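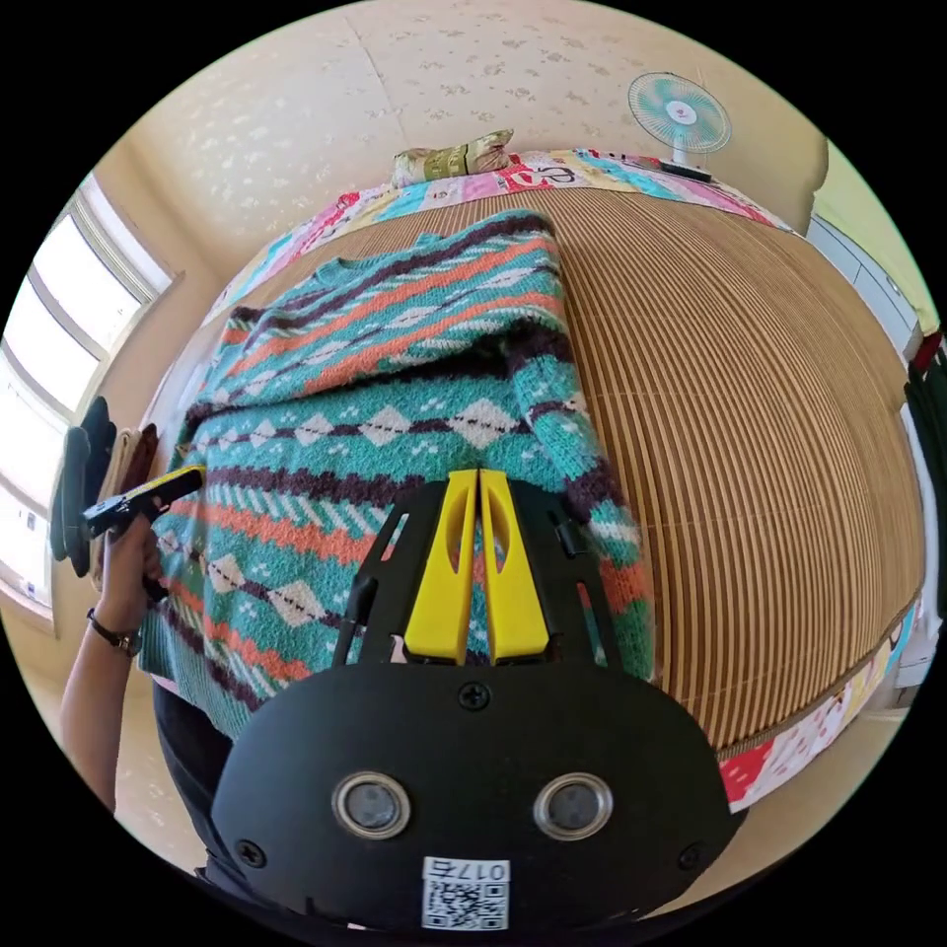
The jumper in question, on the spare bed. Bamboo or reed mat stays on all year.

Folding a patterned jumper so it doesn't slither off the pile
Forum: Home > Laundry, Linen and Storage
Thread started 2026-05-31

mothballed_maureen wrote:
Right, I need a ruling. Crew neck, ribbed, bands of teal and coral and dark plum and cream, diamonds all over the cream bits. Came from my aunt Ysaline Gilbert, who knits faster than the rest of us can be grateful. I fold it in half, I put it on the shelf, and by Wednesday it has oozed over the edge with one side dangling, exactly as it is doing on the bed up there.

I've been told to roll it. I've been told to hang it. My sister says to fold it in thirds round a bit of card like a shop, but my sister also irons tea towels.

What do people do with thick knits that live on an open shelf? The shelf is a Bakdale, the shallow one, and I'm not buying another.

lintpicker wrote:
Thirds. No card. Lay it face down, sleeves straight across the back one on top of the other, sides in, then bottom up to the neck. You've doubled it over and hoped for the best, and I say that with affection.

Never hang it. I hung a cardigan in December and by the time I wanted it again I could have worn it as a dress.

GreyShed wrote:
You can hang a jumper perfectly well if you fold it over the bar of the hanger. Fold it lengthways, put the hook at the armpit, body over one side and sleeves over the other. I've done mine like that for 13 years and they're all still jumper shaped.

lintpicker wrote:
And do they have a crease across the middle?

GreyShed wrote:
They have character across the middle.

Hae-won Koo wrote:
Can I ask about the mat? We used to have one like it and I could never persuade anyone here that it's nicer to sleep on than a sheet in hot weather. I'd be careful with knitwear on it though. The slats on ours got rough at one end and pulled a loop out of a good scarf. If yours is still smooth, ignore me.

mothballed_maureen wrote:
Still smooth, I think, but I'll run a pair of old tights over it and see if they catch. It's a lovely flat thing to fold on, that's why I use it. Try folding on a duvet and you end up with something shaped like a bap.

@lintpicker tried your way twice. First go came out as a trapezium. Second go was decent, but it's now too deep for the shelf and sticks out like a drawer somebody forgot to shut.

lintpicker wrote:
Then take one more fold. Bottom up a third, then again, so you finish with a fat little block. Neck goes at the back, fold goes at the front.

tinof_buttons wrote:
I'm with the rollers. Roll from the hem to the neck, stand them in a box on their ends, done. I've got mine in two Pradum boxes and I can see every jumper I own without disturbing the others. A stack is only any use if you always want the top one.

GreyShed wrote:
Rolling a jumper that thick gives you a bolster.

tinof_buttons wrote:
It gives you a bolster with diamonds on it. People pay for those.

sockdrawer_regent wrote:
Rolled mine for a year and went back to flat. The rib at the neck went wavy, like the edge of a lasagne sheet. Might have been the wool, might have been me rolling them as if I was angry with them. But that's a nice neckline in the photo and I wouldn't risk it.

Also, has anybody mentioned the quilt? I'm supposed to be looking at the knitting and I keep looking at the quilt.

mothballed_maureen wrote:
Ha, the patchwork. Everyone who stays comments on it. Pink, red, teal, yellow, cartoons, the lot. It doesn't go with the little floral pillow, it doesn't go with the jumper and it doesn't go with the curtains, and it's the warmest thing in the house, so it wins.

Hae-won Koo wrote:
It does go with the jumper! There's teal in both. You could say you planned it.

mothballed_maureen wrote:
I shall say exactly that.

Vorkel_fan wrote:
Get shelf dividers. The Vorkel ones clip on, a pack of 2 is plenty for a short shelf, and then it makes no difference how badly you fold because the jumper has a wall to lean on. I don't understand why we're doing geometry.

lintpicker wrote:
Because dividers stop it going sideways and hers is going forwards.

Vorkel_fan wrote:
Fair. Turn the shelf round?

GreyShed wrote:
I've read this twice now and I want it noted that a hanger has no front.

sockdrawer_regent wrote:
Noted, and ignored. Maureen, is it on top of a pile or on its own? A thick jumper on top of slippery things will always travel. Heaviest at the bottom, thin cotton on top. I had a fleece underneath mine and the whole lot went over like a drunk.

mothballed_maureen wrote:
Ah. It's on top of two satin pillowcases.

lintpicker wrote:
MAUREEN.

tinof_buttons wrote:
I withdraw everything. Even a box wouldn't help you.

mothballed_maureen wrote:
Pillowcases moved to the drawer. Jumper folded lintpicker's way with the extra fold, neck to the back, on the bare shelf. Will report at the weekend. The tights didn't catch on the mat either, Hae-won, so that can stay where it is.

GreyShed wrote:
The offer of a hanger stands.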